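Accueil > Services aux visiteurs > Objets trouvés > Questions fréquentes

Objets trouvés – Questions fréquentes

Centre culturel Ginard
Page mise à jour le 24 septembre 2020

Le service des objets trouvés du centre culturel Ginard recueille les effets personnels oubliés dans les salles, les vestiaires, la médiathèque et les espaces de circulation. Les réponses qui suivent s'appliquent à l'ensemble du public, aux abonnés ainsi qu'aux organismes qui louent la salle Stoica.

J'ai perdu un objet dans l'enceinte du centre. Que dois-je faire ?

Vous êtes invité à vous présenter à l'accueil principal, au rez-de-chaussée, ou à remplir le formulaire de déclaration de perte. Le formulaire est disponible au comptoir et peut être envoyé par courrier électronique sur simple demande. Une déclaration faite le jour même n'aboutit pas toujours immédiatement : les objets ramassés en soirée ne sont enregistrés que le lendemain matin.

Quelles informations faut-il fournir ?

Le formulaire demande la nature de l'objet, sa couleur, sa taille approximative, le lieu probable de la perte et l'heure à laquelle vous l'aviez encore en votre possession. Pour les portefeuilles, porte-monnaie et porte-cartes, il convient de préciser le type de fermeture, le motif éventuel et au moins un élément du contenu. Une mention telle que « portefeuille clair » ne permet pas de procéder à une recherche.

Puis-je déclarer une perte par téléphone ?

Les agents peuvent vous indiquer par téléphone la marche à suivre, mais ils ne décrivent aucun objet et ne confirment pas la présence d'un bien dans les réserves. Cette règle s'applique également aux proches du propriétaire et aux accompagnateurs de groupes.

Combien de temps les objets sont-ils conservés ?

La durée varie selon la nature du bien :
– denrées périssables : destruction le soir même ;
– vêtements, parapluies, livres et jouets : 60 jours ;
– pièces d'identité et cartes bancaires : 48 heures, puis transmission aux autorités compétentes ou destruction selon le cas ;
– portefeuilles, bijoux, montres et appareils électroniques : 60 jours au centre, puis transfert au dépôt Hatudard.

Les délais courent à compter de la date d'inscription au registre. Ils ne sont pas suspendus pendant la fermeture annuelle de février.

Que devient un portefeuille contenant des papiers d'identité ?

Le contenu est inventorié par deux agents. Les documents officiels sont placés sous enveloppe fermée et suivent leur propre procédure. Le portefeuille reste au centre, sous le même numéro d'enregistrement, de sorte que le propriétaire peut devoir effectuer deux démarches distinctes. Les espèces font l'objet d'un reçu et sont déposées au coffre.

Comment le numéro d'enregistrement est-il attribué ?

Chaque objet reçoit un numéro issu du logiciel Mestiro, utilisé par l'ensemble des services d'accueil. Ce numéro figure sur l'étiquette et dans le registre. Il doit être rappelé dans toute correspondance. Les objets trouvés ensemble, par exemple un sac et son contenu, reçoivent un numéro unique – sauf s'ils relèvent de délais de conservation différents.

Dans quelles conditions un objet est-il restitué ?

La restitution a lieu au comptoir, sur présentation d'une pièce d'identité en cours de validité. Le demandeur décrit d'abord son bien sans l'avoir sous les yeux. Si la description concorde avec la fiche, l'agent apporte l'objet dans un plateau et le demandeur le reconnaît avant de signer le registre.
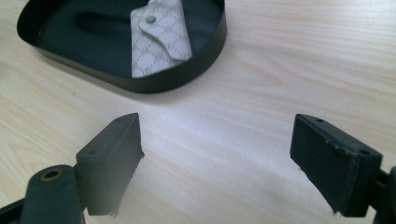
Une fois la signature recueillie, l'objet est remis à son propriétaire, qui est prié d'en vérifier le contenu avant de quitter le comptoir. Aucune réclamation relative au contenu n'est recevable après la sortie du bâtiment.

Le motif d'un portefeuille suffit-il à l'identifier ?

Non. Un même motif imprimé, monogramme ou dessin répété, se retrouve sur un grand nombre d'articles. L'agent tient compte de la forme du rabat, de la présence d'un bouton-pression ou d'une fermeture à glissière, des traces d'usure et du contenu. Une photographie personnelle ou une facture peut être jointe à la déclaration.

Une autre personne peut-elle retirer l'objet à ma place ?

Oui, à condition qu'elle présente une procuration signée, une copie de votre pièce d'identité et l'original de la sienne. Pour les mineurs, la demande est faite par le représentant légal. Les espèces ne sont remises qu'à leur propriétaire.

La restitution est-elle payante ?

Le retrait au comptoir est gratuit. L'envoi postal sur le territoire national est facturé 4 euros pour un objet de petit format. Les portefeuilles contenant des espèces, les bijoux et les clés ne sont pas expédiés.

J'ai trouvé un objet. Puis-je le remettre à n'importe quel agent ?

Tout agent du centre est habilité à recevoir un objet trouvé. Il vous sera demandé d'indiquer le lieu et l'heure de la découverte. Vous n'êtes pas tenu de communiquer votre identité. Nous vous remercions de ne pas ouvrir les portefeuilles ni les sacs, l'inventaire étant réservé au personnel de l'accueil.

Combien de temps ma déclaration est-elle conservée ?

Les déclarations de perte et les pages du registre sont conservées 1095 jours, puis supprimées. Vous pouvez demander la rectification de vos coordonnées à tout moment, par écrit, auprès de l'accueil principal.

Que faire si mon objet a été transféré au dépôt Hatudard ?

L'accueil vous remet une fiche de transfert comportant le numéro Mestiro. Le dépôt reçoit uniquement sur rendez-vous et applique ses propres horaires. Le centre culturel ne peut ni faire revenir un objet transféré ni intervenir dans le traitement de la demande.

À consulter également
Vestiaires et consignes : règlement
Accès et horaires de l'accueil principal
Location de la salle Stoica : conditions générales
Modèle de procuration pour le retrait d'un objet
Fermeture annuelle de février

Ce site utilise des cookies nécessaires à son fonctionnement et à la mesure de sa fréquentation. En poursuivant votre navigation, vous en acceptez l'utilisation. Accepter – Paramétrer – En savoir plus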